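After the Furnaces Went Quiet: How War Production Remade a River Valley

When the fighting ended, the towns of the Kernau valley faced a question that few of their leaders had prepared for. For most of the war, the valley had worked to a single purpose. Its foundries cast engine housings, its sawmills cut timber for crates and barracks, and its rail yard at Drendau ran day and night. Peace brought relief, and within weeks it also brought the cancellation of contracts.

The Zamudio Works, the largest employer in the district, had 3928 people on its payroll in the last full year of the war. By the following September, the figure stood at 1489. Many of those dismissed were women who had entered the plant when the men were called up, and who had learned skilled trades in a matter of months. Company records list their departures in columns, with the reason given in nearly every case as "reduction of force."

The effects were felt well beyond the factory gate. Boarding houses that had rented the same bed to workers on different shifts stood half full. Grocers who had extended credit on the strength of overtime wages found themselves holding debts they could not collect. The streetcar line between Drendau and Cliststead, extended early in the war to carry the night shift, cut its last departure back to 10 in the evening.

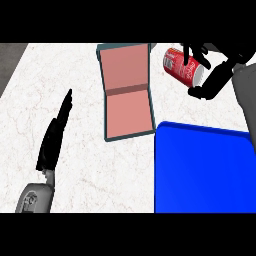
My mother never spoke of it as losing a job, one Cliststead resident told the local history society; she said the war had lent her a lathe and then asked for it back. Similar accounts appear throughout the society's collection of interviews, which was gathered over many years and has only lately been transcribed.

Conversion to civilian work was slow and uneven. The Zamudio Works turned first to farm machinery, for which there was strong demand but little steel. Its second venture, a line of household stoves, sold well for two winters before larger producers entered the market. The sawmills fared better. Returning servicemen needed homes, and the valley built around 3000 of them in the first years of peace, many on land that had been cleared for storage depots.

Historians have tended to treat this period as a brief pause between wartime output and postwar growth. The valley's own records suggest a longer adjustment – one in which families moved away, trades disappeared, and the balance between town and countryside shifted for good. Drendau lost its rail yard. Cliststead, once the smaller of the two towns, gained a technical school, housed at first in a former pattern shop, and began to draw students from neighboring districts.

The pattern shop is still in use. Its upper floor holds the wage books of the Zamudio Works, which may be consulted by appointment during school terms.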